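紙版を印刷する | メールで送る
分類：読みもの > 短編 > 海の向こうの話
2023年9月17日

ボタンの缶

ローンソープ(Lornthorpe)へ行くバスは266番で、駅の裏から出る。駅員にそう教わって裏へまわったが、停留所には屋根がなく、時刻表は日に焼けて読めなかった。雨は降っていなかった。私は鞄を足のあいだに置いて待った。

伯母が死んだという手紙は五月に来た。差出人は向こうの福祉施設で、英語の手紙が一枚と、持ち物の一覧が一枚入っていた。一覧のいちばん上にミシンとあった。次が衣類、その次が「ボタン、缶入り」だった。引き取りに来るか、処分に同意するか、どちらかに印をつけて返送するようにと書いてあった。母は処分のほうに印をつけた。私はその紙を預かって、投函しなかった。

伯母に会ったことはない。母より十歳上で、母が中学のときに家を出たと聞いている。年に一度、年の暮れにカードが届いた。文面はいつも同じで、元気です、そちらは寒いですか、と書いてあった。母は返事を書いていたようだが、何を書いていたのかは知らない。

バスは四十分遅れて来た。運転手に行き先を言うと、発音を直された。客は私のほかに、買い物袋を抱えた女の人と、眠っている学生だけだった。道の両側は牧草地で、石を積んだ低い塀がどこまでも続いていた。

町に着いたのは昼過ぎだった。施設は坂の上にあると手紙にあったので、坂を上った。途中に「カレオ」という喫茶店があり、その隣が釣具屋、その隣は閉まっていた。受付で名前を書くと、職員が鍵を持って出てきた。三階の廊下は床が磨いてあって、靴が鳴った。

308号室にはもう別の人が住んでいた。職員はドアの前を通りすぎるときに、ここでした、と番号を指で示しただけで、立ち止まらなかった。荷物は廊下の突き当たりの物置にあった。段ボール箱が二つと、木のふたをかぶせたミシンが一台。

「重いですよ」と職員が言った。

ふたを取ると、黒い胴に金色の字でJONDIXとあった。ジョンディックスと読むのだと職員が教えてくれた。昔この町に工場があって、伯母はそこで長く働いていたという。私は知らなかった。母も知らないはずだった。

「何をしていたんですか」

「検査です。縫ってみる係。出荷の前に一台ずつ、布を縫って、まっすぐかどうか見る」

職員の母親も同じ工場にいたそうだ。昼休みになると、検査の人たちは試し縫いの布をもらって帰った。捨てる布だから持ち帰ってもよかった。町の家の布巾には、たいてい意味のない縫い目がついていた。

箱の一つは衣類だった。カーディガン、スカート、冬の靴下。どれも洗ってたたんであった。もう一つの箱に缶があった。ビスケットの缶で、ふたの絵はこすれて、船なのか家なのかわからなくなっていた。開けるとボタンがいっぱいに入っていた。

私は物置の床に座って、手ですくってみた。貝のもの、木のもの、布でくるんだもの、軍服から取ったような金属のもの。底のほうに、紺色の小さいボタンが糸でつないであった。見覚えがあった。母の簞笥に古いブラウスが一枚あり、そのボタンと同じだった。ブラウスの上から三つめは、私が子どものころからずっと違うボタンだった。

職員が、お茶を飲みますかと聞いた。飲みますと答えた。

ミシンを日本まで持って帰ることはできなかった。送料を調べてもらうと、飛行機の切符より高かった。職員は、引き取りそうな店が港にあると言って、電話をかけてくれた。店の名は「イェン」といった。中古の道具なら何でも買うが、値段には期待しないように、と受話器を置いてから職員は言った。

台車を借りて坂を下りた。下りは上りより難しかった。石畳で車輪が何度も引っかかり、そのたびに私はミシンの前にまわって押さえた。喫茶店の窓から客がこちらを見ていた。港に出るころには両腕がだるくなっていた。

イェンは間口の狭い店で、奥が深かった。店の人はふたを取り、はずみ車を手で回し、耳を近づけた。それから引き出しから布の切れ端を出して押さえの下に入れ、黒い糸をかけて、ゆっくり縫った。縫い終わると布を窓の光にかざした。

「まっすぐだ」

それから値段を言った。安かったが、私はうなずいた。

「これを縫ってもいいですか」

私は自分のハンカチを出した。店の人は椅子をゆずってくれた。ミシンを踏むのは中学の家庭科以来で、はじめは針が逆に進み、糸が切れた。店の人がかけ直した。二度目は進んだ。端から端まで縫って、向きを変え、また端まで縫った。線は途中で曲がり、戻そうとしてまた曲がった。

「検査なら落ちるね」と店の人が言った。

「機械がですか」

「いや、あんたが」

台車を返しにもう一度坂を上った。空の台車は軽くて、うるさかった。職員は帰ったあとで、受付には別の人がいた。衣類の箱は置いていくことになっていたので、書類に署名した。署名する欄の上に、続柄を書く欄があった。niece と書いた。そう書いたのは初めてだった。

帰りのバスまで時間があり、喫茶店に入った。スープを頼んだ。隣の席の客が、さっきのミシンはどうしたと聞くので、売ったと答えた。客は、うちにもある、と言った。この町ではどこの家にもあって、どこの家でももう使っていないのだそうだ。工場の跡は駐車場になっている。見ていくかと聞かれたが、バスに遅れるので断った。

バスの中で缶を膝にのせていた。揺れるたびに中身が鳴った。学生は乗っていなかったが、買い物袋の女の人は帰りも同じバスで、今度は袋を持っていなかった。目が合ったので、どちらも少し頭を下げた。

空港の検査で缶を開けさせられた。係の人は手袋をした指でボタンをかき分け、底まで見て、糸でつないだ紺色のボタンをつまみ上げた。

「何ですか」

「ボタンです」

係の人はそれを戻し、ふたを閉めてくれた。ふたは少しゆがんでいて、閉めるのにこつがいる。二度やり直していた。

家に着いたのは翌日の夜だった。母は台所にいた。処分したんじゃなかったの、と言うので、投函しなかったと答えた。母は怒らなかった。手を拭いて、缶を食卓の真ん中に置き、しばらくふたの絵を見ていた。

「船よ、これ」と母は言った。「うちにあった缶だもの」

伯母が家を出た日に缶がなくなり、祖母はひと月ほど探していたという。中にはボタンと、祖母のへそくりが入っていた。へそくりのことは、そのとき初めて聞いた。

母は新聞紙を広げてボタンをあけ、紺色のものを見つけた。それから簞笥のところへ行き、ブラウスを持って戻ってきた。もう着られる大きさではない。それでも母は三つめのボタンの糸を切り、紺色のをつけた。外したほうのボタンは缶に入れた。

ハンカチは洗って、いまは布巾にしている。黒い縫い目が縮んで、そこだけ布が寄っている。
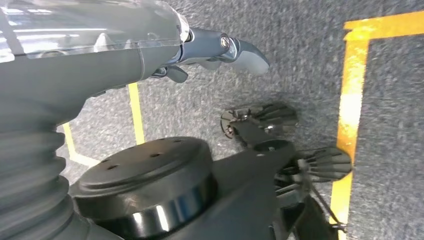
読者の声（3件）

祖母が縫製工場に勤めていたので、試し縫いの布を持って帰るくだりで手が止まりました。うちの雑巾にも、どこへも行かない縫い目がたくさんありました。
――匿名

へそくりがいくらだったのか気になります。伯母さんの船賃になったのでしょうか。お母さんが怒らなかったのは、昔から薄々知っていたからだと読みました。違うかもしれません。
――無記名

「検査なら落ちるね」の店の人がよかったです。ひとつだけ、足踏みのミシンなら台ごとかなりの重さになるので、石畳の坂をひとりで下ろすのは無理ではないかと思いました。うちのは男手が三人必要でした。話は好きです。
――匿名

紙版を印刷する | メールで送る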